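4.2 Towel hanging and bunching

Bathroom linen was the second group of items in the household survey. Quinlan and Tarigan visited 107 homes and recorded how each hand towel had been left on its rail, before anyone in the home was asked about it. Repeat visits brought the number of towel records to 1,165. Each record was given one of 2 codes. A towel was coded "spread" if it lay over the rail in a single fold with its lower edges close to level, and "bunched" if the cloth was gathered, twisted or doubled over itself at any point along the rail.

The distinction matters for drying. Terry cloth holds water in its loops, and where several layers lie together the inner ones have little contact with moving air. Householders in the Erkow group often described their towels as hung up properly when our records had them as bunched. Figure 3 shows a towel of the bunched type, with rounded folds over the rail and an uneven lower edge.
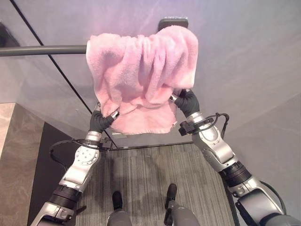 Figure 3. Pink terry-cloth towel on a dark grey rail, coded as bunched.

Coding from the lower edge alone proved unreliable. A towel may hang unevenly and still lie in one layer, and a frayed or wrinkled hem can give the impression of gathering where there is none. Coders were therefore told to look first at the cloth on top of the rail and only then at the hem. Under this rule the two coders disagreed on 11 records, all of which were settled by discussion. Most involved small towels on short rails — a pairing that was common in the Plolline flats.

Rail design was recorded separately. The form used in the survey, adapted from Kröger, asks for the shape of the rail, its finish and the position of any visible wall bracket. Where a towel hid part of the rail or its fixing, the coder noted only what could be seen and left the remaining fields blank. Rail length was measured in the home with a tape. The effect of rail length on bunching is taken up in Section 4.3, together with the results from the Drirkel homes, where towels were more often shared between members of the household.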